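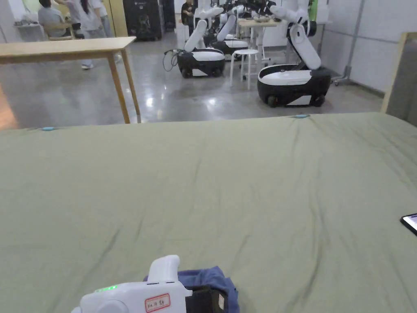 Olive-green cloth clipped along the table edge.

# Letting out the side seams of a lined wool coat

**Posted by Ju-won Seo in Alterations and Repairs**

I bought a lined wool coat in the sale at the Unstead branch of Omthorpe. The style number on the ticket is 3710. It fits at the shoulder and sleeve but pulls across the hips once there is a jumper underneath. It was final reduction, so it can't go back.

I need 3 cm in total at hip level, tapering to nothing by the armhole. The outer seam allowances look generous from what I can feel through the lining, but I haven't opened anything yet. There is a vent at centre back and a welt pocket on each side, set about a hand's width from the side seam.

Can this be done at home on an ordinary domestic machine, and will the old stitch line show?

---

**Định Lý**

Yes, provided the allowance is there. Two side seams give you four edges, so 3 cm in total means 7.5 mm from each edge. You want at least 8 mm left over after that for pressing open. If the existing allowance is under 15 mm, stop and consider a gusset or moving the buttons.

Order of work:

1. Open the lining at the hem, or at the turning gap in one sleeve lining if the hem is bagged. Measure the outer allowance before unpicking anything else.
2. Check whether the lining has the same allowance. It often has less. The pleat at centre back won't help you at the hip if it is stitched down at the hem.
3. Tack the new line from hip to armhole, try the coat on over the jumper, then machine it with a 3 mm stitch and a size 90 needle.
4. Unpick the old line only after the new one is sewn.
5. Press open over a seam roll with a damp cloth. Lift the iron, don't slide it.

On marks: a coat that has never been worn usually steams out clean. Brush the wrong side first. Fused interfacing near the seam can hold a row of holes, and napped cloth may show a paler line – test on 5 cm near the hem.

---

**coatpeg31**

Just move the buttons. I did mine on a Sunday afternoon and it was fine.

---

**Trịnh Alterations, Jolludthorpe**

Moving the buttons adds room at the front only, and the vent will still gape if the hip is tight. Agree with the measurements above. I'd add that the pocket bags are sometimes caught to the side seam with a short tape. Cut it before you try the coat on, or the fitting will be wrong, and sew it back at the end.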